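December, 9:40 am
Bench notes, kitchen counter station. Budget for next quarter.

Went over the quotes with Tanveer before the others got in. Heltholm wants 426 per set of replacement fingers, shipping extra. Zasa is cheaper but they only sell in packs of 7 and we would sit on most of them. Asked Heltholm if the price drops on 2 sets. No answer yet.

Spares come first. Last month we lost three days to one cracked finger, and Rosemarie does not want that again. Second gripper goes on the list as "if money is left." Seija thinks it will not be. I agree.

Lighting: the polished stone throws a lot of glare, and a pale dish on it washes out. Teemu wants diffusers from Salminen. I would try a matte counter mat first, 20 each, and see if we still need the diffusers. Zulema to check whether a mat changes the height enough to need a new calibration.

Toy food: keep the current set through spring. The corn is easy to pick out by color and we already have grasp data for it. No new props in this budget.

Ran plate and corn at the counter while waiting on email.

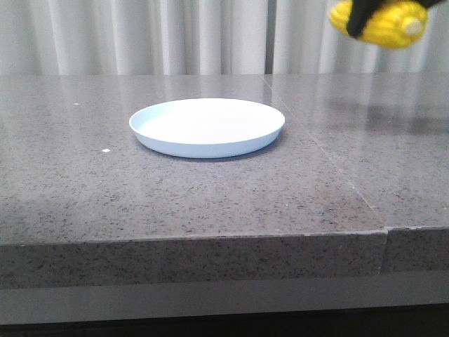
Corn in the gripper, plate still empty. Note the glare in the middle of the plate.

To do:
- Chase Heltholm on the two-set price
- Order one mat, charge to consumables
- Ask Sotley if the service contract covers fingers or only the arm
- Send totals to Rosemarie before she closes the sheet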